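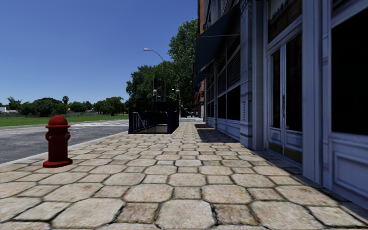
Progress report, November. Lukumay Reading Room, evening literacy program
Prepared by Pendo Kimaro for the Adadar Fund

Quick one this time, grant renewal paperwork ate most of the month. Sorry for the short sentences.

Enrollment: 11 learners in the evening group, up two from the last report. One moved away, three joined. Tutors steady at 9. Faraji Kimaro has taken over the beginner table and redone the phonics packets, much better than the old ones, bigger type.

Loans: 1714 books out since the program opened. Large print goes first. Mysteries second. We are short on easy nonfiction for adults, most of what we get donated is written for kids and people notice. 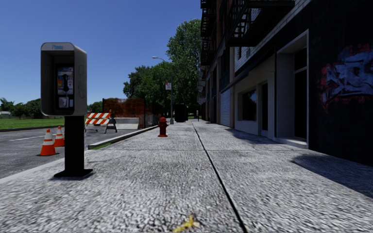 Can learners join partway through a term?
Any week except test week. New people sit with Faraji for the first two sessions, then move to a table that fits their level.

Spending: on budget except printing. Brurkia raised the per-page rate in the middle of the order and we had already promised the packets. Moved money over from snacks to cover it. Will need your OK on that, form is attached.

Still left in the book line: $3000. Plan is to spend it all on the adult nonfiction mentioned above, plus a second set of the Jorcombe workbooks. The first set is getting writen in, which we said not to do, but the pages are laid out for it so I can't blame anyone. 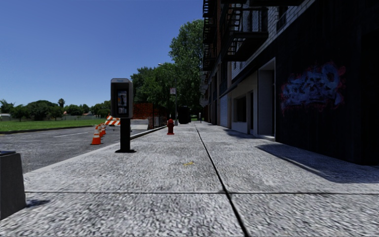 A stretch of sidewalk with a payphone near the road.

Problems: heat in the back room. Landlord came twice, still cold by 7 p.m. We moved the advanced group up front, so two groups share one space and its loud. Childcare also thin. One sitter, too many little ones on busy nights. Would like to pay for a second, draft numbers coming seperately.
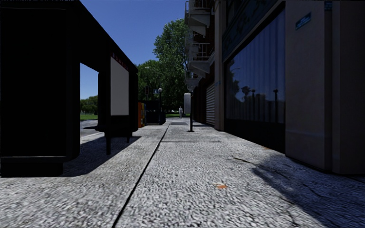
2 min read

Next steps. Mid-level reading checks, then one-on-one talks about goals. Several learners want help with job forms and the written driving test, so Pendo is putting together a short unit on both. Book order goes in once the list is approved. Tutor training moved to after the break, trainer had a conflict.

Need from you: the snack/printing OK, and a yes or no on the sitter. Receipts to follow.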